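Handing objects to people and presenting cards to a reader: what rules apply in a shared office?

Asked 6/5/20 in Workplace Automation – Rules and Good Practice
Viewed 2690 times

Our organization operates two arms in an ordinary office at the Pusstead site. One performs card presentation, in which a card is held at a white contactless reader. The other passes small items to a person seated across a desk. The work is not fenced. Staff who have no part in it sit and walk in the same room.

The site safety office has asked us for a written procedure before July. We have a risk assessment from the integrator, Virka, but it was prepared for a closed cell and says very little about open hands, loose clothing or people passing behind the work. I have read the general collaborative guidance and find that most of it concerns factories.

I would be grateful for advice on the following.

1. Is a person permitted to hold out a hand toward a powered gripper, and under what conditions?
2. Does the card task need a separate assessment, given that no person touches the card while it is held?
3. What should be written down about clothing, cables and items left on the desk?

The two tasks are as follows.
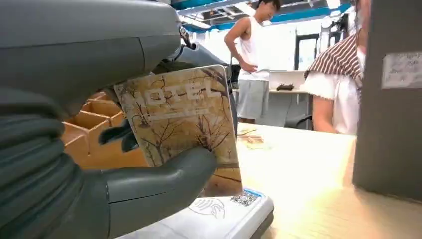
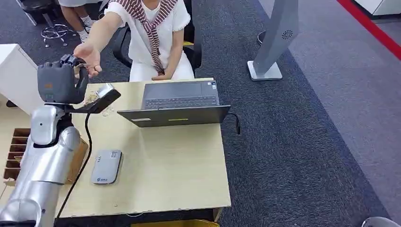 First picture: card held at the reader. Second picture: handover at the desk, with the person seated.

Two limits are already fixed. The arm speed during handover is capped at 150 millimeters per second, and there is a stop button within reach of the operator. The seated person does not have one at present.

3 answers

Accepted answer

I have reviewed procedures of this type for several office sites, and I will take the points in the order asked.

On the first question, a person may receive an object by hand provided that the assessment covers that contact as an intended one. An assessment for a closed cell does not do so, and you should ask Virka to reissue it. Until then I would suspend the handover. The reissued document should state the contact force limits for the hand and fingers, the method by which they were measured, and the gripper with which they were measured. Results from one gripper may not be carried over to another.

The procedure should then set out the sequence in plain terms. The arm comes to rest at the handover point. The person reaches for the item only after the arm has stopped. The gripper opens on a clear signal, and the arm does not withdraw until the hand has moved away. An open palm placed under the item is preferable to fingers placed around it. The person should be seated squarely to the desk with room to push the chair back, and nothing should stand behind the chair.

A speed cap is useful, but it is only one measure. I would not approve the task while the seated person has no stop button. The operator may be watching a screen at the moment it is needed.

On the second question, yes. Each task requires its own sheet, even where the room and the staff are the same. In the card task the person at risk is the one who walks up to the table while the arm is in motion. In your first picture there are people in the room behind the work, one of them with an arm extended down toward a surface. I cannot judge the distance from a picture, so measure it. Mark the reach of the arm on the floor with tape and add a margin. Use a test card that carries no payment function or access rights, and keep a register of who holds it.

On the third question, I would require the following in writing.

Scarves, shawls and sweaters worn over the shoulders are to be taken off before a handover begins. Your second picture shows a sweater with its sleeves knotted in front of the chest. A knot does not release under load. Lanyards, long necklaces and untied long hair come under the same rule.

Cables are to be routed away from the side on which the arm works, and fastened. The same picture has a black cable running down beside the arm in a long curve, and I would regard that as a finding.

The desk is to be cleared of everything the task does not need. There are crumbs or similar debris near the black handheld device. That is a minor matter, but a daily wipe-down belongs on the checklist.

Lastly, record every unplanned contact, including those that cause no harm. At Tadura we logged 41 such contacts over 1114 handovers, and the log did more to improve the procedure than the original assessment had. Most of them occurred as the arm was withdrawing.

Second answer

I agree in general with the above. I would add that consent and training should be recorded separately. Our form at Tanui has one signature for "I have been instructed" and a second for "I agree to take part today." The second is renewed at each session, and a person may decline without giving a reason.

I do not agree that the handover must be suspended in every case. If the arm is hand-guided and unpowered at the time, a short internal note has been accepted by our safety office. Please check with your own – practice differs from site to site.

Comment from the person who asked: Thank you. The arm is powered at all times, so the exception would not apply to us. The handover has been suspended and a second stop button has been requested.

Third answer

Just put up a sign and keep visitors out. We have done it that way for years and never had an issue.

Comment: A sign is not a protective measure by itself. Please refer to the accepted answer.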